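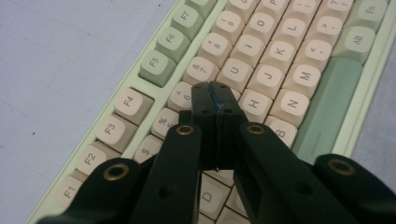
# Short cycling on a mild day, quote for new furnace seems high

**Forums > Home Heating > Repair or Replace**

---

**pilotlightpete**

Furnace is a Drekton, gas, 11 years old. Since February it has been coming on, running for two minutes, shutting off, then doing the whole thing again. The house never quite gets to the setpoint. On cold mornings it's worse.

Called the outfit whose magnet was on the fridge when we moved in. The guy was in my basement for less time than it took me to find the flashlight. Diagnosis: "She's tired." Recommendation: a whole new system, with a brochure. When I asked about a repair, he said he could do it for $788 but he wouldn't feel good about it. I told him I could live with his feelings.

Is $788 sane for this? He wrote "board + labor" on the slip and nothing else.

---

**ductduck**

Did he check the filter?

---

**pilotlightpete**

He did not. I did, after he left. It was gray and had what I'd call a coat. Changed it. Cycles are longer now but it still quits early.

---

**mrs_thermocouple**

Pull the flame sensor before you spend a dime on a board. It's one screw on most of them. Power off, gas off, slide it out, rub it with a bit of fine steel wool, wipe it, put it back. I do mine every fall and it takes less time than reading this forum.

---

**coldfeet_in_duluth**

Going to disagree with the above. A dirty sensor usually drops the flame after a few seconds. Two minutes and then off sounds like the high limit switch tripping, meaning not enough air moving. The clogged filter fits. So does a closed damper, or half your registers sitting under furniture.

What does the blinking light on the board say? There's a chart on the inside of the blower door.

---

**mrs_thermocouple**

*usually* drops the flame after a few seconds. Mine once held on for over a minute before giving up. I stand by my steel wool.

---

**coldfeet_in_duluth**

And I stand by the chart.

---

**pilotlightpete**

The chart has been partly eaten by something. From what's left, my code is either "limit circuit open" or "see dealer."

Registers: my wife went around the house with me. One was under the couch. One was under a rug, which we have owned for years and apparently chose over heat.

---

**ductduck**

Open those up, run it a day, report back. And get a second quote regardless. I've had good luck with Cleltow, they charge for the visit but they show you the meter reading before they start selling.

---

**boilerplate_bob**

Contrary view: 11 years is not nothing. If it needs a board now, it'll want a blower motor next, and then you've bought a furnace in installments. I switched to a Mudus heat pump and haven't looked back.

---

**coldfeet_in_duluth**

Bob, you tell everyone to buy a heat pump. You told a guy with a squeaky vent to buy a heat pump.

---

**boilerplate_bob**

Does it still squeak?

---

**pilotlightpete**

Update. Registers open, new filter, sensor cleaned (it had some white crud on it, so everybody gets to be a little bit right). Ran fine overnight. Around 6 a.m. it short cycled once and then behaved.

Cleltow is coming to look at the limit switch. The lady on the phone asked for the model number and didn't mention brochures.

---

**mrs_thermocouple**

White crud. Thank you.

---

**coldfeet_in_duluth**

Have them check the temperature rise across the furnace while they're down there. The allowed range is on the rating plate, assuming nothing has eaten that too.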